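Kimaro Play Kitchen Layouts, version 2

README and data card

Summary

Kimaro is a collection of tabletop layouts made with toy kitchenware and play food. Each record lists the items on the table, names their colors, and states how the items lie in relation to each other. There are 3,470 records in this version. Of these, 500 are held out as a test split. The item list has 16 classes.

The collection covers small household objects with plain shapes and overlapping color ranges. Two or three items in one layout often share a color and differ only in form, or share a form and differ only in color. Cups and mugs are the most frequent case.

Maintainers: Manuela Carbone (items, layouts, color terms), Nevzat Türkmen (file format, splits, checks).

What changed in version 2

The class "bowl" was split into "bowl" and "colander". In version 1 every perforated vessel was filed under "bowl", and the perforation was recorded as a note that few users read.
The class "fruit_small" was added. See Uncertain items.
The field "tilt" was dropped. Annotators did not agree on it for plates.
Color terms were cut to a closed list.
Record numbers from version 1 are kept. Records that were withdrawn leave a gap.

Contents

layouts.csv: one row per layout, with the layout number, the table color, and the split
items.csv: one row per item per layout
relations.csv: one row per pair of items for which a relation was recorded
classes.txt: the class list, one per line
colors.txt: the closed color list
README.txt: this file

All files are UTF-8 with Unix line endings. Fields are separated by commas. Free text in the note field is quoted.

Classes

pan
plate
cup
mug
bowl
colander
spatula
spoon
toaster_oven
strawberry
banana
pear
fruit_small
bread
cloth
unknown_item

Class definitions

pan: Any round, shallow cooking vessel. Lidded pots are not in the collection.

cup, mug: A vessel is a mug if a handle can be seen. Otherwise it is a cup. The rule is applied to what is visible from above, so the same vessel may be a mug in one layout and a cup in the next. A dark patch beside a rim that may be either a handle or a shadow does not count as a handle. The class is "cup" and the note field says "handle unclear".

plate: Round or oval. The shape goes in the note field.

bowl, colander: A colander has holes through its base. Handles are not required. If the base is covered and the holes cannot be confirmed, the class is "bowl" and the note field says "base covered".

spatula: A flat head on a handle, slotted or solid. A spatula is recorded with the direction of its head, taken from the handle end toward the head.

toaster_oven: The toy appliance with a front window and knobs. It is recorded once, as a whole. The window and the knobs are not separate items.

banana: Covers a single banana, a bunch, and cut pieces. Annotators were not asked to tell these apart. The molded forms are simplified, and agreement in the trial round was poor.

cloth: Any textile item. Socks and sock-shaped items go here, along with dish towels and napkins. Where more than one color is present, the color of the larger part is used and the rest goes in the note field, for example "cuff white, gray stripes".

unknown_item: Used when two annotators gave different classes and the third gave neither.

Color terms

black, white, gray, dark_gray, silver, red, peach, yellow, green, sage, mint, light_blue, blue, lavender_gray, brown

"Sage" and "mint" are separate from "green" because much of the kitchenware is one or the other, while the pear is a different green. Sage is the muted term. Mint is the lighter, cooler one. Annotators had a printed strip with both on it. Confusion between the two is still the most common color error found in checking.

For vessels, the color recorded is that of the outside or, if only the inside and rim can be seen, the color of the rim. Pans are an exception: the overall color is recorded, and a rim of another color is given in the note.

Relations

left_of, right_of, above, below, overlaps, near

The terms refer to the table as seen from overhead. "Above" means toward the top edge of the view and does not mean higher off the table. "Overlaps" is used when one item lies across part of another, with the upper item given first. If it is unclear which is on top, both orders are entered.

"Near" is used when the gap between two items is smaller than the shorter side of the smaller item. It is the least reliable relation and should be left out of any strict comparison.

Relations are not recorded for every pair. Annotators entered those needed to place each item once, starting from the largest item in the layout. A missing row therefore does not mean that the relation is false.

Items at the border

An item that is only partly in view is recorded if its class can be given from the visible part. The column "partial" is set to 1. A rim alone is enough for "cup". It is not enough for "bowl" or "pan".

Uncertain items

Some play food is too small or too plain to name. Red round pieces could be cherries or tomatoes. They are filed under "fruit_small" with both readings in the note field. Peach-colored pieces caused more trouble. Readings included shrimp, sausage, and a slice of ham. They are filed under "unknown_item" unless all three annotators gave the same answer. Please do not reassign them on the basis of color.

Sample rows from items.csv

layout,item,class,color,partial,note
0212,01,pan,black,1,"rim gray"
0212,02,spatula,sage,0,"head slotted, head down"
0212,03,plate,lavender_gray,0,"oval"
0212,04,cup,light_blue,1,"handle unclear"
0212,05,colander,mint,0,"oval"
0212,06,mug,mint,0,"handle down"
0212,07,fruit_small,red,0,"cherry or tomato"

The rows are an extract. Layout 0212 has further items.

Layouts

Layouts were composed by hand on a white tabletop at the Fadberg site and, for a smaller part, on a gray one at Hollstead. The Hollstead layouts are all in the training split. No attempt was made to arrange the items as they would be in a real kitchen. Food may lie beside the plate or far away from it, and the toaster oven may stand on either side of the table.

The main items stayed the same throughout. One cup was replaced in April after it cracked, and the replacement is slightly darker. Records made before and after the change use the same color term.

Known problems

"Near" is applied unevenly in the early records.
Colander handles were noted by one annotator only.
White items on the white tabletop are under-recorded. Spot checks found missed spoons.
"bread" has few records and should not be scored separately.

Suitable uses

Checking color and object naming, simple spatial relations, and counts of items per class. The collection is not suited to judging size, since no scale is given, or to recognizing real food.

Name of the collection

Kimaro was the working title and was kept. Files with the prefix pelov_ belong to the earlier Pelov trial and use a different class list. Do not merge the two.

Corrections

Send the layout number, the item number, and the proposed value to Nevzat Türkmen. Questions on class definitions go to Manuela Carbone. Accepted corrections appear in the next version and are not patched into the current one.

Layout view, white tabletop

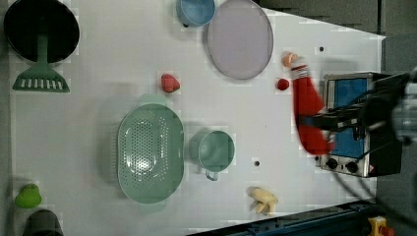

Page last changed: 22nd January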